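Gondarora Adds Position Sizing and Loss Limits to Its Trade Journal for Individual Traders

April release covers stocks, futures and currency pairs

IRKBY - Gondarora, a developer of record-keeping software for self-directed traders, has released Lasar 4, an update to its desktop trade journal. The new version calculates position size before an order is placed and tracks open risk against limits set by the account holder. Earlier versions recorded trades only after they had closed.

Lasar 4 does not place orders and does not give buy or sell signals. It reads account statements and open positions through a read-only connection or from a file exported by the broker.

"Our users were keeping a journal in our program and doing their sizing in a spreadsheet," said Minttu Kemppainen, head of product at Gondarora. "The two sets of figures drifted apart. We have put both on the same ledger, so the planned risk and the realized loss sit in adjacent columns."
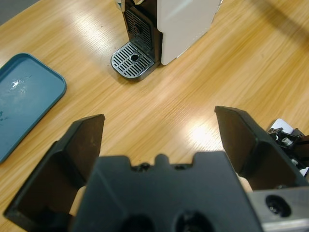 Position sizing

The user enters an entry price, a stop price and the share of account equity to be put at risk. Lasar returns a size in shares, contracts or lots, rounded down to the nearest tradable unit. Commission and an allowance for slippage are included in the calculation. The slippage figure can be typed in or taken from the median of the user's last 200 closed trades in the same instrument.

Where two or more open positions are closely correlated, the program can treat them as one for the purpose of the risk limit. The correlation window and threshold are adjustable, and the feature is off by default.

Loss limits

Daily, weekly and monthly loss limits are set separately. When a limit is reached, Lasar displays a notice and marks any later trade in that period as outside the plan. It does not block trading at the broker. Marked trades can be filtered out of performance reports or shown on their own.

The release was tested over two quarters by 511 account holders, most of them trading part time. Changes made during the test include a shorter entry form and a separate field for the reason a stop was moved.
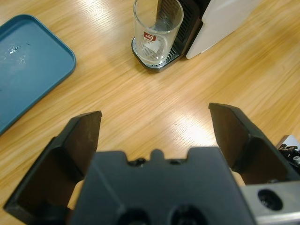
Reports now show expectancy, average win, average loss and maximum drawdown by setup as well as by instrument. A setup with fewer than 36 closed trades is listed in gray and left out of rankings.

"Small samples were the main source of support questions," said Brigitta Gisler, who leads data analysis at the company. "A trader would see a high win rate on nine trades and double the size. The figure is still there, but it is no longer ranked."

Statement import has been rebuilt on Ojala, Gondarora's file-matching engine. Partial fills, stock splits and contract rollovers are matched automatically - entries that cannot be matched are held in a queue for manual review.

Availability

Lasar 4 is available now to current license holders at no charge. Existing journals are converted on first launch, and a backup copy is written to the same folder. Tax lot reporting is planned for a later update.

Trading involves risk of loss. Lasar is a record-keeping and calculation tool and does not provide investment advice.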